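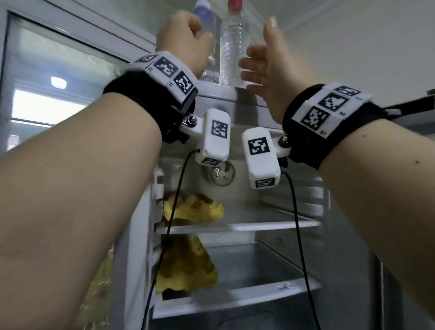

Reaching for bottles on top of the refrigerator. Item 2 on the sheet.

Kitchen Chore Readiness Checklist, Jekotcombe flat
Machine: Dafis (two-arm, on wheels), running Beveo software
Filled in by: Meirion Rowlands
Date: Monday, July 19, 2021

Marks used: OK = may run with a person in the room. HOLD = may run with a hand on the stop button. NO = leave it to people for now.

1. Stop button tested from both ends of the kitchen
OK
Comment: Stopped at once from either end, and stayed stopped until I reset it. Very pleased with this. Last November it crept a little after the stop.

2. Bring down a plastic bottle from above head height
HOLD
Comment: I love watching this one! Dafis managed 107 of 207 tries in the Stokari runs, which is a lot better than I would have bet. The misses are nearly all at the grip, because thin plastic gives when you squeeze it and clear plastic is hard for the machine to see in the first place. A person curls one hand round the bottle and has the other one on its way before thinking about it. Keep feet and pets clear. Plastic only, no glass up high.

3. Open refrigerator door, hold it open, close it
OK
Comment: Check the seal by hand afterward. If the door is left ajar for more than 2 minutes the alarm should sound on the tablet (it did).

4. Move a tall glass door
NO
Comment: The chore I most want to see done and the one I trust least. Glass shows the machine what is behind it and what is in front of it at the same time, so distances come out wrong. A loose plastic bag or a bit of cardboard near the door makes things worse. Clear the floor before any test, and have someone on each side of the door.
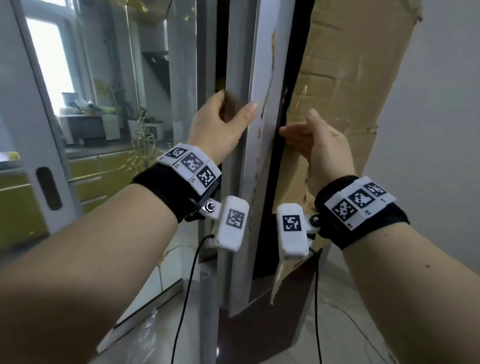

Eirlys Parry wrote back that NO was too strict for item 4, and that she would allow HOLD if the speed was capped at walking pace and the machine only ever touched the metal frame. She also asked for the force limit to be written on the sheet. Fair point on the force limit: it was set to 70 newtons, and I have added it to the cover page. I'm leaving the mark at NO until we have a run with the cap on, but I would be delighted to change it.

5. Cables and straps clear of door edges and shelves
OK
Comment: Applies to people as well as to Dafis. Anything hanging from a wrist goes past the shelves on every reach, so look down before you pull back.

6. Handle a water bottle inside the refrigerator
HOLD
Comment: Try it with two hands first. One hand on the upper part, the other flat against the side. Dafis can copy that shape nicely now, and it corrects when the water shifts, which made me cheer out loud. It still bumps shelf fronts on the way out. Caps must be checked tight before each run.
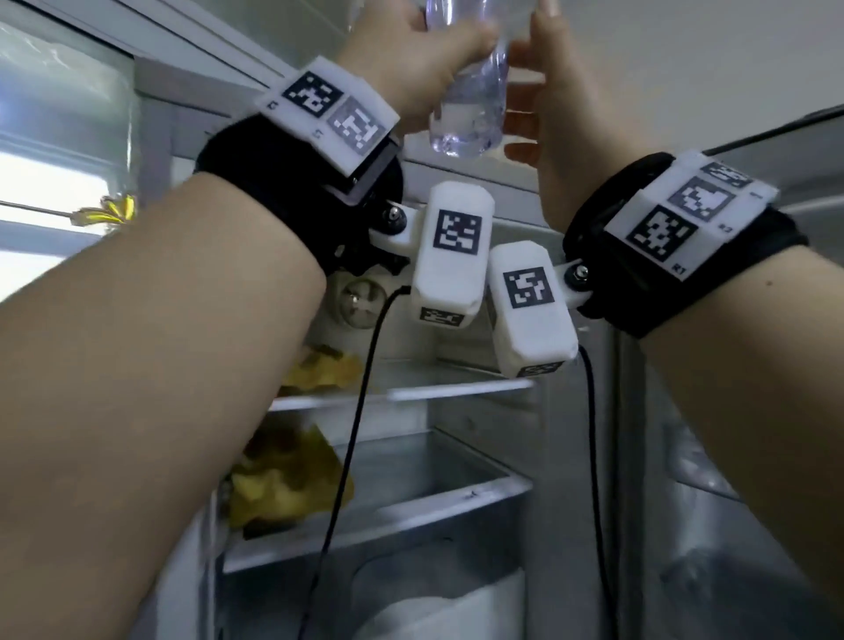
Item 6, two-handed hold on a clear water bottle.

7. Move soft bags of food
NO
Comment: Picks them up fine, puts them down badly. Crinkly bags slide and end up wedged against the wall of the compartment. Getting close, though. Retest with the new fingertips.

8. Floor dry and clear after the session
OK
Comment: Wiped by me. Mopping is not on Dafis's list yet, but I have put my name down to test it.

Next check: items 2, 4 and 7, with Eirlys on the stop button.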